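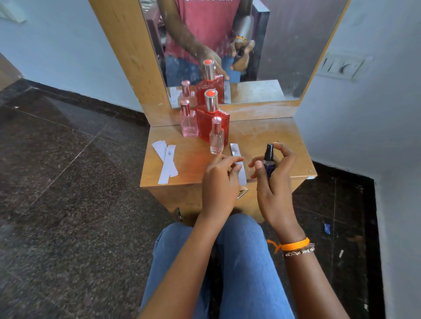
Newsletter > Shop Floor > Automation

December
By Vusumuzi Coetzee

The machine that sprays the strips

Venau has bought a machine to spray perfume onto paper. It is called the Bellent, it stands in the old stockroom, and according to the memo that went out on Wednesday it will "release our evaluators from repetitive handling." I have worked in evaluation long enough to get nervous when somebody offers to release me from something.

For readers in packing and accounts who have never been up to see us, the job goes like this. You get a few bottles and some white paper strips. You spray a strip, let it settle, smell it, write down what you get, then come back later and smell it again. You do that at a table, with both hands, sitting down. It looks like nothing much, and I suspect that's how it ended up on a list of tasks to automate.

The Bellent takes a rack of 30 strips and gives each one the same dose from the same distance. It prints a code on the end so the strip can be matched to the bottle. I will give it the code. Our strips do get mixed up, particularly toward the end of an afternoon when they are lying on top of one another, and anyone up here who tells you they have never sniffed the wrong one is fibbing.

The consistent dose is where I start to have trouble. The Pillay people, who sold us the thing, gave a demonstration with a slide saying that manual spraying is "uncontrolled." Well, yes. So is everybody's bathroom. A customer picks up the bottle, feels for the top of the sprayer with one finger and presses it however she presses it. If the pump sticks, or spits, or is set so that a small hand has to stretch for it, we find out because we are holding it. The Bellent won't, because it doesn't use the bottle. You decant the perfume into a cartridge and the bottle goes back on the shelf.

I asked at the demonstration who would be checking the pumps from now on. The answer was that pumps are a packaging question. Packaging, when I went down and asked them, thought it was ours.

Then there is the decanting. The time sheet in the memo claims 80 minutes saved per evaluator per day. It counts the spraying and the labeling. It doesn't count filling the cartridges, rinsing them between scents, or running a blank strip through afterward to make sure that the last one is gone. I did the rinsing for most of a week and can report that musk does not leave when asked. Half of what I was released from came back wearing rubber gloves.

By hand, the cap comes off and goes down on the table, one hand has the bottle, and the other keeps the strip where you want it. When you're finished with that scent you reach for the next bottle. There is nothing to rinse.

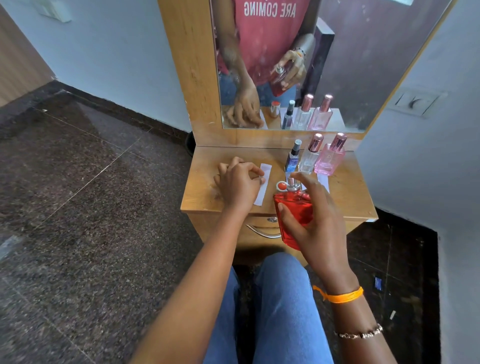 What the manager says

To be fair to the other side, I went and asked. The view from upstairs is that no jobs are going, that the smelling stays with people, and that the Modside contract made the purchase necessary. Modside want 2000 strips a month, all dosed alike, to send out with their sample cards. I have no argument with that. Nobody's nose is needed for that work, and nobody's wrist either. If the machine did Modside and only Modside I would be writing about the parking lot this month.

But the memo says "all strip preparation," and I am told the word "all" was meant. When I asked why, I heard that a machine standing idle between Modside runs would be hard to defend at budget time. So we are to fit our work around it in order that it looks busy.

What changes for us

Starting next month the evaluators collect their strips from the stockroom at 2 and smell them back at their own tables. The bottles stay downstairs. New starters will be trained on coded strips and will handle finished bottles later, "as required." I learned to spray before I learned to smell, and a good part of what I know about this job I picked up by getting it wrong: too close, too wet, nose in too early. A trainee handed a perfect strip every time will learn what a perfect strip smells like. I can't see how she learns to spot a bad one.

Some of my colleagues are pleased, and I should say so. Anyone with a sore thumb has a good reason to be, and two of them have told me I am being sentimental about a sprayer. Possibly. I have asked for a trial where we write up the same scents from machine strips and from hand strips, without being told which is which, and compare the notes. I also asked for the rinsing to go on the time sheet.

The rinsing has been agreed to. The trial is "under consideration," and if you would like to take part in it, put your name on the sheet by the stockroom door.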